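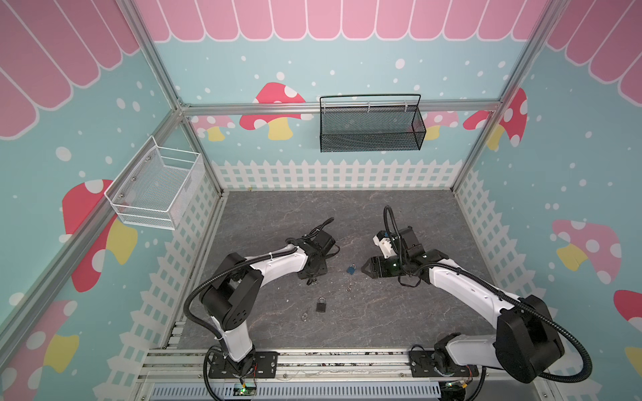
I'd been trying to get Bernadette Chevalier on the phone since November, and when I finally did she was elbow deep in bread dough and put me on speaker. "Talk loud!" she yelled. So I did.

Bernadette runs Rusavby, the little bakery up the hill from me (the one with the rye everybody fights over). She started with 2 loaf pans and her aunt's oven. "My first month I sold 20 loaves and ate the rest," she told me. "I got so sick of toast."

Last year she baked 1,447 ryes, and she wants to hit 2,000 this time. I asked if she'd hire help. Long pause, lots of thumping. "Maybe for the dishes," she said. "I don't like other people touching my starter. It's fourteen years old and it's moody."

I asked what she does when a batch goes flat, and she laughed so hard I had to hold the phone away from my ear. "Croutons, honey. Why do you think I sell so many croutons?" Then her timer went off and she hung up on me.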